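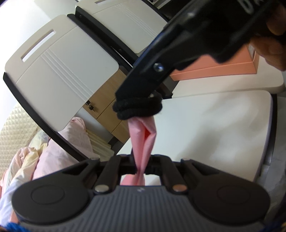 How many examples does a learning system need before it can do a household chore?

More than you have, and fewer than you fear, provided that the ones you have differ from each other in the ways the world will. A thousand repetitions of the same motion on the same chair teach a system a great deal about that chair.

# Chapter 4: Gathering Examples

The first three chapters treated the training set as something that arrived in the mail. You opened it, split it into two piles, and got on with the interesting part. Readers who went directly from there to a job will have noticed that the mail can be slow.

In this chapter we make the examples ourselves. The method is the one you met briefly in Section 1.6: a person takes a gripper in each hand, each gripper carries a camera, and the person does the chore while the cameras and position sensors record. No robot is present. The robot comes later and inherits whatever the person did, including the parts the person would prefer to forget.

Our running case is the Prikanard collection, a set of cloth-handling demonstrations recorded in ordinary homes. It was planned by Agata Bortolotti and carried out by her, Rawiri Tautahi and a changing roster of paid demonstrators. Prikanard is a good case for a textbook because its makers kept notes, and because the notes are frank.

## 4.1 What counts as one example

Bortolotti's plan called for 2,000 demonstrations. The plan didn't say what a demonstration was. This seemed safe at the time, much as it seems safe to agree to meet a friend "at the station."

Consider a person with two grippers and a small piece of cloth that has to be straightened, folded and put down. One tool pinches the top. The other comes up from beneath and takes hold further down. The cloth makes a loop between them, the loop is let out, the lower tool slips, the person grunts and tries again. Has one thing been recorded here, or four?

Three answers were in use on the project during its first week:

1. An example runs from the moment a tool first touches the cloth until the cloth is put down for good.
2. An example is a single grasp and whatever follows from it until the next release.
3. An example is whatever lies between two presses of the record button.

The third definition has the advantage of being easy to compute. It has the drawback that some people press the button when they stop to answer the door. Tautahi, who had been using the second, arrived at Monday's meeting with an impressive total and left with a smaller one.

They settled on the first definition and kept the second as a **segment**, a smaller unit nested inside the example. We'll use both terms that way for the rest of the book. Under the agreed rule, the first round of recording had produced 1,088 examples, and the plan's target was still the plan's target.

> **Episode.** A continuous recording of one attempt at a task, from first contact to final release, whether or not the attempt succeeds.

Note the last clause. We'll be returning to it, and so will your colleagues.

## 4.2 The view from the tool

A camera mounted on a gripper sees a peculiar version of a home. Furniture leans. Floors turn up on the right-hand side. A chair back that a visitor would recognize at once becomes a large pale slab at an angle, and the camera's own gripper takes up a good share of every view.

New students often want to correct this. They rotate the images, crop out the gripper, and produce something that looks like a photograph a person might take. Resist. The robot will wear its camera in the same place, and it will see the same slabs at the same angles. If the gripper blocks part of the cloth during recording, it will block that part during the robot's attempt too, and the system had better get used to it early.

Two-handed work adds a complication. Each tool appears in the other's view, coming in at whatever slant the demonstrator's elbow allows, and sometimes with the demonstrator's fingers attached. The robot has no fingers of that kind. Prikanard's team considered masking out hands and tested the idea on 100 episodes. Keith Sheehan, who did the masking, reported that the hands were now gone and that in several episodes so was the cloth. Section 4.5 covers better ways to do it.

## 4.3 Variety, or the trouble with a tidy room

Early in the project, recordings were made in a rented room with a table, a lamp and a gray wall. The lighting was even. The cloths were ironed. The resulting system, which the team named Binel, folded cloths very nicely in a rented room with a table, a lamp and a gray wall.

Moved to Ketill Steinarsdóttir's apartment, Binel reached with great confidence for a cushion.

Homes contain blankets, bedding, curtains and upholstery, a great deal of which is cloth, and most of which nobody has asked you to fold. A pink cloth held up in front of gray paint is an easy object to find. The same cloth in front of a heap of pink bedding is a different problem, and the second case is the one people live in. The team therefore drew up a short list of conditions to vary on purpose:

- the color of the cloth against what lies behind it
- the working surface, including ones nobody would choose, such as a chair seat
- glossy surfaces, which throw reflections that move with the camera
- clutter, left as found
- the demonstrator

Left as found was the hardest to enforce. Householders who learned that a recording team was coming cleaned for two days. Bortolotti stopped giving them two days.

The last item deserves its own paragraph. Tautahi is left-handed and patient. Sheehan is neither. A system trained on Tautahi alone will pinch slowly from the left and wait for the cloth to settle; one trained on Sheehan alone will be finished sooner and have more to pick up. The final collection used 8 demonstrators, and Chapter 9 asks what it means to average them.

## 4.4 Keeping the failures

Slipped grasps, dropped cloths, folds that came out as parcels: the temptation is to delete them. Kosmas Chatzigeorgiou, who handled storage and paid for it out of his own budget line, was strongly tempted.

Keep them, and label them. A recovery after a slip shows the system a situation it is certain to reach by itself, usually within the first minute. An episode in which everything goes right contains no advice on the subject. A failure kept without its label, on the other hand, is simply a lesson in how to drop things, and learning systems are conscientious students.

Labels should be entered by the demonstrator right after the episode, from a short fixed list. Prikanard began with a free-text box. The entries included "fine," "fine I guess," "see previous," and one complete shopping list.

## Before you go on

The next section sets out a recording protocol you can run with two grippers and an afternoon. You will need three cloths of different sizes and a room that you haven't prepared. Write down your definition of an episode before you start, have a partner do the same, and exchange papers only after both of you have recorded. Bring both totals to class.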